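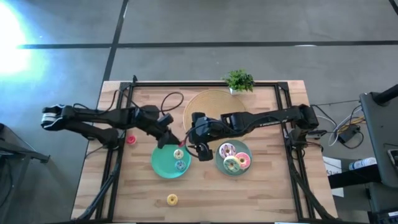 How many pretend donuts does a play bakery need?

Six or seven will keep two kids going for a good half hour, as long as they don't all match.

Jul 16, 2019
By Fenna Claeys

Start talking while people are still finding chairs. Thank Grellville for the room and the coffee. Say who I am: play food person at the Plullano toy library, mum of two, owner of too many tiny plates.

Opening bit. Ask for hands up: who had a tea set as a kid? Who had one where every cup was the same colour? Keep the hands up and ask what they played with it. Mostly you get "tea party" and then a pause. Good, leave the pause alone.

Then into the donuts. I love donuts as play food and I'll say so! A donut is round, it fits a small hand, everyone has met one, and there is always something on top to argue over. Point at the two plates on the slide. Small donuts on the turquoise plate, white frosting and blue frosting. Bigger ones on the grey-green plate, and look at the icing on those, purple stripes on one, green lines across another, a pink one with a cream ring in the middle. Ask the room to shout out flavours. (Last time in Preltberg somebody yelled "toothpaste" for the mint one and we lost five minutes. Allow it.)

Main point of this part: the sizes do a lot of work. Give a child big ones and small ones and two plates and you've got a sorting job before anybody has said the word sorting. Big with big, little with little. Or one kid does it by colour and the other does it by size and now they have to talk. I'd much sooner have that conversation going on at a table than a worksheet.

Plates. Spend more time here than in March, I rushed it. Plates are the boss of the game. A plate says "these belong together", and the bare table says "not served yet". On the slide there's a yellow donut and a red-pink one sitting straight on the wood, and the left side of the turquoise plate has space on it. I'd leave it exactly like that for a four-year-old. Space on a plate is an invitation. If I fill everything up beforehand, they look at it, say "nice", and wander off to the trucks.

Plain plates, please. A busy pattern under a busy donut and you can't see either. Solid colours, one per plate, different from each other so you can say "the turquoise one" and be understood.

Story: Wilma Groen's group and the order pad. She put out a pencil and a pad of paper beside the donuts and didn't say anything about them. Within the week there were orders, crossed-out orders, a complaint, and a sign that said CLOSD. Read out the complaint if there's time ("my donut was to small and I am a king").

Things to try, go slowly, people write these down:

Two plates, one per customer. The customer says what goes where. Swap after each order.

One donut with no home. Ask where it should go and don't help.

Fair shares. An odd number of donuts and an even number of kids. Stand back, it gets loud.

Describe and find. "It has stripes and it isn't small." Terrific for new English speakers, and the adults get hooked too.

Buying and lending numbers, quick. We have 44 bakery kits out on loan and the waiting list is longer than the one for trains, which I'm still thrilled about. A kit is a handful of donuts, two plates, a cloth bag. Pieces do go missing. I don't chase single donuts any more, I just mix what's left into another bag, and the mixed bags are the ones people ask for again.

Cleaning question always comes up. Check what the set is made of before it goes near water. Ours get wiped and left on a rack overnight.

Under threes: watch the little ones. Anything that passes through a cardboard toilet roll stays out of the bag. Say this twice.

If running short, skip the order pad and go straight to the things to try. If running long, drop the numbers.

Hand over to Boonmee Chareonsuk for dress-up clothes. Remind people the sample bags are by the door and they can open them, tip them out, have a proper play. Bags back by the end of the break!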